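Cakbridge Housing Association Opens Kitchen Refit Program to All Tenants

Applications accepted beginning in January

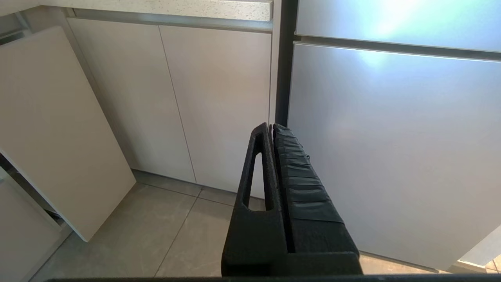
CAKBRIDGE – Cakbridge Housing Association will extend its kitchen refit program to every apartment it manages, following a first phase limited to the two oldest buildings on Pinder Street. The association approved the expansion at its fall meeting and has signed a contract with Van den Broek, a cabinet and joinery firm, to carry out the work. Under the program, a household can have its kitchen cabinets repaired or replaced, its countertop resurfaced and its sink plumbing brought up to current standards. A row of cabinets and a tall light-gray appliance will be a familiar sight to many tenants, and the refit is planned to fit in with what people already have. Appliances owned by the tenant stay in place unless the tenant asks for them to be moved.

The first phase covered 42 apartments. Most of those kitchens had been installed when the buildings went up and had received only minor repairs. Hinges had worn out, shelves sagged, and several sink units had water damage at the base. Tenants who took part were asked to fill out a short survey afterward. The most common request was for deeper drawers in place of low cupboards, which older residents found hard to reach into. Drawer units are now part of the standard package.

The next phase will cover 100 apartments across the Pinder Street, Mill Road and Station Court properties. Work on the remaining buildings will be scheduled once that phase is finished. The association manages more than 200 homes in total.

How the work will be carried out

Each refit takes nine working days. Old units are taken out on the first day, and plumbing and electrical work follows. Cabinets are fitted during the second week. Water to the kitchen will be off for part of that time, and tenants will be told in advance which days are affected. Bathrooms are not affected.

Households that cannot be without a kitchen for medical or family reasons may ask to use one of the guest apartments at Station Court while the work is under way. There is no charge, but space is limited and requests should be made with the application.

Before work begins, a surveyor will visit to measure the room and note the position of outlets, pipes and appliances. Tenants will then choose from four door colors and two countertop finishes. Samples can be seen at the association office during regular hours. Changes cannot be made after the order has gone to the workshop.

Cabinet doors and drawer fronts will be supplied by Rilerine, which also supplied the first phase. Doors that are still in good condition will be cleaned, rehung and reused wherever the tenant agrees. Usable units that are removed will be offered to the Cakbridge reuse store, and the rest will go to the county recycling center.

Cost to tenants

Basic refits are paid for from the association's maintenance reserve, and rents will not be raised to cover them. Tenants who want extras such as a pull-out pantry or under-cabinet lighting can pay for them separately, either in one payment or in monthly installments added to the rent. A price list is included with the application form.

Tenants who have already put in their own cabinets may apply as well. In those cases the surveyor will check that the existing work is safe and will discuss whether any of it can be kept.

How to apply

Application forms will be mailed to all households in the second phase and will also be available at the association office. Completed forms can be returned by mail, dropped in the office mailbox or handed to the building manager. Visits by the surveyor will be arranged in the order in which forms are received, with priority for kitchens that have reported leaks or electrical faults.

About Cakbridge Housing Association

Cakbridge Housing Association is a nonprofit landlord that rents and maintains apartments for individuals and families in Cakbridge. Press inquiries may be directed to the association office.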